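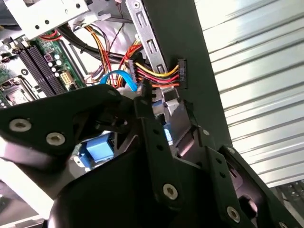 6.3 Comparing Finger Sets in the Chassis Cell

Home Manuals Chassis Cell Section 6 Previous Next

This section sets out the procedure for comparing the Bresura and Karwood finger sets on the desktop computer task. It applies to cells running Chauke controller software, release 18 or later. Operators shall complete Section 5 (Wrist Camera Alignment) before proceeding.

CAUTION: The computer must be disconnected from mains power. Do not energize any component while a gripper is within the case.

1. Place the computer on the ribbed worktable with the interior accessible. Record its orientation on the trial sheet.

2. Fit the first finger set and tighten the hex-socket bolts in the order given in Table 6-2.

3. At the controller, select Tools > Fingers and enter the part number printed on the packing slip. The standard Karwood set is 2,384.

4. Jog the arm to the approach pose at 40 mm above the drive area. Confirm in the wrist camera view that the drive carrier lies between the fingers.

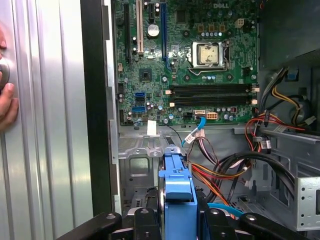 Figure 6-4. Wrist camera view with the blue drive carrier between the gripper pieces.

5. Reduce the jog speed to the lowest setting and advance toward the carrier. Stop if a finger touches a power or SATA cable. Withdraw along the approach path; do not rotate the wrist to clear the cable.

6. Close the fingers on the carrier handle and hold for 18 seconds. Enter the result as Held, Slipped or Not Reached.

7. Open the fingers, withdraw to the approach pose and repeat until the trial sheet is complete. Change finger sets and return to Step 2.

NOTE: A second person may steady the case during jogging, provided that person's hands remain outside the opening and the enabling switch is within reach of the operator.

6.3.1 Camera Views

The wrist camera is to be used for final alignment only. At close range the fingers obscure much of the case interior, and clearance behind them cannot be judged from this view. The fixed camera shall be used to check the angle of the wrist and the position of the arm cable.
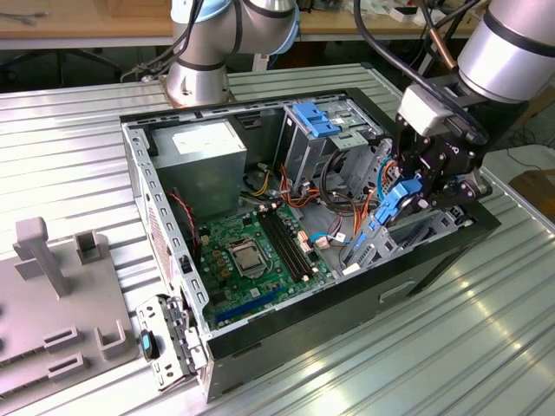 Where the two views disagree, the operator shall stop the arm and inspect the clearance directly. Trials interrupted in this manner are to be repeated in full and the partial entry struck out with a single line.

Should the controller report fault 344 (finger offset out of range), repeat Step 3 and check that the selected set matches the set installed. If the fault persists, contact Itport technical support and quote the controller serial number.

Completed trial sheets shall be retained with the cell log. Instructions for entering results in the comparison workbook are given in Section 6.4.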